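Bullby Viewer Help: schedule changes, regional versions and catch-up

Last updated Oct 6, 2021

These answers cover the Bullby programme guide and the three channels it lists in full: Bernero, Tu and Flalletti. They deal with moved programmes, regional variations, recordings and subtitles. Questions about billing and account closure are handled on a separate page.

Why is a programme listed on one channel and shown on another?

The guide takes its data from each broadcaster twice a day. If a programme moves after the second delivery, the old listing stays in place until the broadcaster sends a correction. Most late moves are caused by live sport or an extended news bulletin. The evening magazine programmes on Bernero are the ones most often affected, as they sit directly before the live slot and can be passed to Tu at short notice.

How do I find out where a moved programme has gone?

Open the original listing and select More. If the broadcaster has supplied a new channel and time, they appear under the heading Also showing. If there is nothing under that heading, search for the title. The search index is refreshed more often than the grid and will sometimes hold the new entry first.

Will my series recording follow the programme to another channel?

It depends on how the recording was set. A recording set by series follows the series identifier and will move with it, provided both channels are part of your package. A recording set by time and channel will not move. It will record whatever is shown in that slot.

To check which type you have, go to Planner, highlight the entry and press the information key. Series recordings show an S next to the title. Timed recordings show a clock.

My recording stopped before the end. Can the missing part be recovered?

Not from the box. Once a recording has closed it cannot be extended. The full programme will normally be on catch-up within 24 hours of broadcast, and for live entertainment it is usually there the next morning. To reduce the risk in future, set end padding under Planner, Options, Padding. The setting applies to all new recordings and does not alter those already in the list.

Why does my neighbour get a different programme at the same time?

Flalletti is divided into regions. The region is set by the postcode entered when the box was installed, and homes near a boundary may be able to receive two versions. Between the national programmes, each region fills its own slots with local news, repeats or short features.

You can change the region under Settings, Channels, Region. The box will restart and the guide will take a few minutes to fill. Series recordings on Flalletti must then be set again, as each region uses its own identifiers.
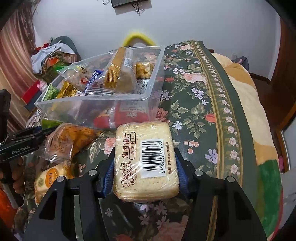
How long do programmes stay on catch-up?

The standard period is 40 days from the date of first broadcast. Films and bought-in drama may be removed sooner, and the expiry date is given on the programme page below the running time. A repeat does not restart the period unless the broadcaster has cleared the programme again.

Are live shows edited before they go on catch-up?

In some cases. Phone votes and competitions are removed or covered by a caption, and music may be replaced where the rights cover only the live broadcast. This can make the catch-up version shorter than the original. The running time shown is always that of the version you are about to play.

Can I watch from the beginning while a programme is still on air?

Yes, on Bernero and Tu. Press the left arrow during the programme and select Start again. The function is not offered on Flalletti, or during sport on any channel.

What does channel 3934 show?

Channel 3934 is the overflow service. It carries a programme that has been displaced from Tu when no other slot is free, and is otherwise off air. When it is off air you will see a holding caption. There is no need to retune.

If the channel is missing from your list altogether, check that the box software is up to date under Settings, System, Software, then run a full channel scan. The scan does not delete recordings.

Why are the subtitles late on live programmes?

Live subtitles are produced as the programme is spoken, and a delay of several seconds is normal. When a programme is repeated or placed on catch-up, the subtitles are corrected and brought back into time - this is usually done by the following day. If subtitles are missing from a pre-recorded programme, please report it with the channel, title and start time.

Is signed coverage available for moved programmes?

The signed version has its own slot, normally overnight, and does not move when the main broadcast does. It carries the letters SL in the guide. Signed versions added before March are being listed again under their series titles, and until this is done they can be found by searching for SL followed by the title.

Can I be told in advance when a programme moves?

Alerts can be set for any title in your Planner. Open the entry, select Alerts and choose On screen, Email or both. On-screen alerts appear when the new listing reaches the box. Email alerts are sent at the same time but may take longer to arrive. An alert cannot be sent if the broadcaster makes the change without updating its listing.

How do I report a mistake in the guide?

Use the form under Help, Listings, Report. The description field accepts up to 2000 characters. Please give the channel, the date, the time shown in the guide and what was broadcast. Reports without a channel cannot be traced.

Listings reports are handled by Radomir Yordanov's team and passed to the broadcaster where the fault lies in the supplied data. You will receive a reference number by email.

Can Bullby ask a channel to bring back a programme or change a presenter?

No. Bullby publishes the schedule and has no part in commissioning or casting. Comments of this kind should be sent to the channel concerned. Contact details for each channel are in the guide under Channel information.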